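Plarkero Publishes Handling Practice for Hand-Held Gripper Recording

Guideline covers grip points, lids, table setup and rejection of takes; comment period open through March

TREMBERG — Plarkero has released the first edition of its handling practice for hand-held gripper recording, a working guideline for teams that record manipulation tasks for use in robot training. The document is titled Tristodlow Practice 1 and runs to 46 clauses. It applies to recordings made by one or two operators at a fixed table with household containers, lids, utensils and similar light objects.

The practice sets out how an operator should take hold of an object, when a take must be rejected, and what has to be written down with each session. It does not cover powered arms, mobile bases or objects heavier than the operator can hold steady at arm's length in a single gripper.

"Most sites already have house rules, and most of those rules are sound," said Gunhild Norðdahl, who edited the text. "The trouble starts when recordings from two sites are merged and the rules turn out to differ on small points, such as where a cup may be gripped. We wrote those points down."

Grip points on thin-walled containers

Clause 11 deals with open containers made of thin plastic. Operators may grip by the wall or by the rim, but the choice must be fixed before the session and noted in the session sheet. When the wall is used, both fingers must close fully on the material before the container leaves the table, and any pour lip must be kept clear of the fingers. Visible slip during a lift is grounds for rejection. Deformation of the wall is not, provided the container keeps its hold.

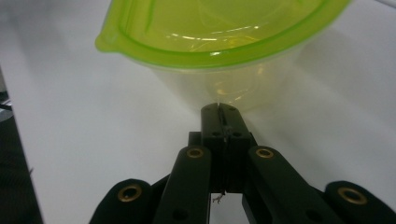
Two-operator tasks with lids

Tasks in which two grippers work on the same object account for 101 of the 297 takes reviewed during drafting. They also produced the longest discussion. The practice now requires that one gripper be named as lead before the take begins. The second gripper may touch the object only at the part named in the task sheet — for a lidded food container, normally the rim of the lid.

Contact with a lid should be made with the fingertip, at an angle that leaves the body of the container in view of the other gripper's camera. The operator's free hand stays off the table. Containers may be filled or empty, but the contents must be recorded, as a filled container behaves differently when the lid is pushed from one side.

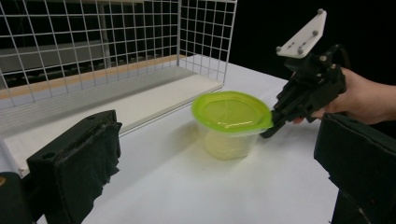
Fixed furniture such as shelf boards and wire racks may remain on the table if it keeps the same position for the whole session. If it is moved, a new session number is required. Table surfaces should be plain and evenly lit, and glare that hides the edge of an object must be corrected before recording continues.

Inspection and records

Grippers are to be checked at the start of each session and again after any drop. The check covers finger alignment, finger pads, pivots, screws and the mounting plate. Frayed pads may be used if the gripping face is intact, but their condition must be entered in the record. Loose screws must be tightened before the next take.

"A worn pad changes the grip, and someone reading the data later will want to know that," said Dagný Kragh, who led the review of the inspection clauses at Damgaard. "One line in the session sheet is enough."

Rejected takes are kept with the reason for rejection and are not deleted. Sites that already store rejected takes in another format may continue to do so until the second edition.

Availability

Tristodlow Practice 1 is available free of charge from Plarkero on request, together with a blank session sheet and an inspection card. Comments should cite the clause number and include proposed replacement wording. Comments received by the end of March will be considered for the second edition, which will add clauses on soft goods and on nested containers.

Contact: Gunhild Norðdahl, Plarkero, Tremberg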